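The Cloth Makers of Koltville

By Helge Lindqvist

When I came to Koltville the first time, it was raining, and I asked at the station where the fulling mill is. The woman behind the glass did not point. She told me to walk to the river and then follow the smell. It was good advice. Wet wool smells strong, a little like a dog and a little like soap, and on a gray November morning it fills the whole lower street.

Fulling is an old word and many people do not know it anymore. When wool comes from the loom it is open and thin, and you can see light through it. The fuller puts it in warm water and beats it until the fibers hold each other and the cloth becomes thick. It also becomes much smaller. A piece that leaves the loom 80 inches wide can lose a third of its width before the fuller is satisfied. A weaver who forgets this will make a very nice coat for a child.

The mill in Koltville has stood by the river since 1687. It burned once and was flooded more often than the town likes to remember, but the stone channel that brings the water is still the first one. Inside, two heavy wooden hammers fall one after the other into a trough. The noise is so deep that I felt it in my teeth. The people who work there speak with their hands during the beating and save the longer conversations for lunch, which they take at eleven.

I was allowed to stay for a week. On the first day I only carried water and cloth. On the second day I learned to feel with the thumb if a piece is ready. This is harder than it sounds. You press, you let go, and you wait to see how the cloth comes back. My teacher, a man from Hirkside who has done this work for 40 years, let me press the same corner again and again and asked each time what I thought. I said it was ready. He laughed and put it back in the trough.

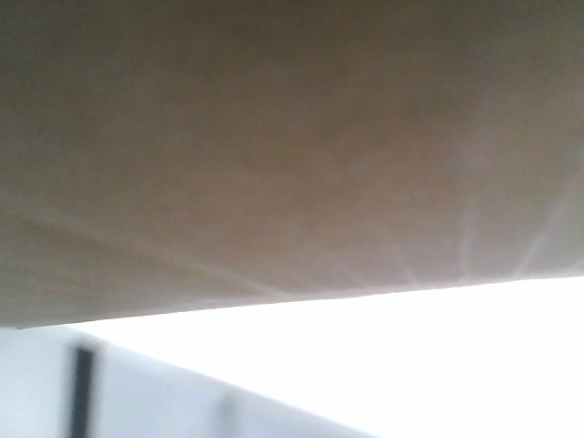

Soft browns and tans, with a darker patch.

Color is a separate quarrel in this valley. In Koltville they prefer to leave the wool as the sheep made it, and they sell it in cream, brown and something they call fog. In Hirkside, only an hour away on foot, they dye everything. They use walnut shells, onion skins and a yellow plant which grows along the railroad. Each town thinks the other has misunderstood the whole matter. I bought a scarf in both places and hid the first one in my bag before I went to buy the second.

There is not much money in it. A fulled blanket takes many days of work, and a factory blanket in the city costs less than the raw wool. For a time the mill lived only from tourists. Now a small furniture company, Flasix, buys cloth for its chairs, and a theater in Fodor orders heavy curtains because they keep out the sound of the street. These two customers pay for the winter. The summer pays for the roof.

The mill takes 19 students each year for the short course. Most go home after it and never beat cloth again, but a few stay in the valley, and one of them now runs the loom room upstairs. She wants to build a second trough. The older workers are against it, as they say the river does not have enough water for two, and in a dry August they are certainly right.

On my last morning I was given the piece I had been pressing all week. It is thick in the middle and too thin on one side, where I had folded it wrong. I use it under the coffee pot.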